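Open day walk-through, hand-held gripper station
Site: Sikinmont, upstairs bedroom setup
Checked by: Beca Edwards
When: Thursday, before doors
Host on the day: Wyn Meredith

1. Route in and stairs: OK
Clear all the way up. I walked it twice with my arms full of coats, which is how most people will be doing it!

2. Sign-in sheet and visitor badges: OK
We have 72 badges printed. Nest thinks we'll run short, I think we'll have a pile left over, so we'll see.

3. Power and cables: FIX
The small cables by the storage bins dangle where a kid could grab one. Rhiannon, can you tie them up before lunch? The bins themselves are fine but please don't add another one on top.

4. Gripper, before handing over: OK
Red light on, label readable, screws in the front plate all there. I gave the yellow trigger lever a good few squeezes and it moved nicely (my thumb got tired before it did). 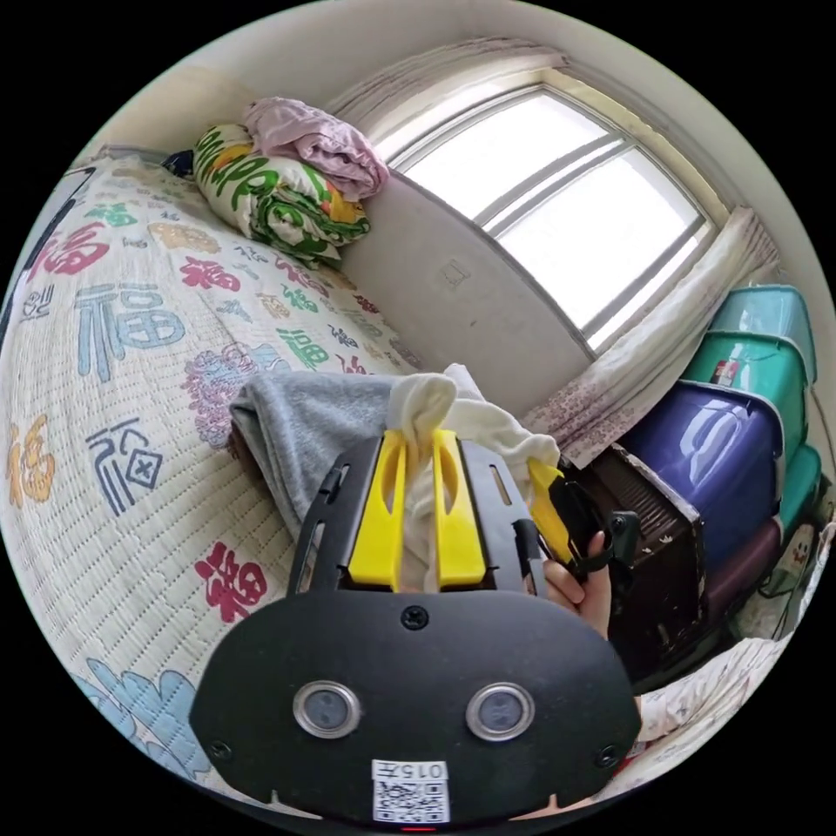
Item 5, cloth hold at the bed, unit 015左.

5. Fingers and pinch points: OK, with a comment
Visitors hold the handle and nothing else. Cloth only between the yellow fingers, no sleeves, no scarves, no "can it hold my hand?" I know somebody will ask. Wyn says it at the start of every group, and I'd like him to say it again at the bed.

6. Standing room: FIX
The space by the curtain gets tight. Groups of 20 are too big for this room, so split them and send half down to the Prusum table. I'll put tape on the floor.

7. Lenses: OK
Wiped both. Berwyn has spare wipes in his bag, fingerprints are going to be constant.

8. First aid kit: NOT CHECKED
Couldn't find the key to cabinet 2301. Nest has it, I think? Please initial here once you've looked inside.

Recheck items 3, 6 and 8 before the first group goes up.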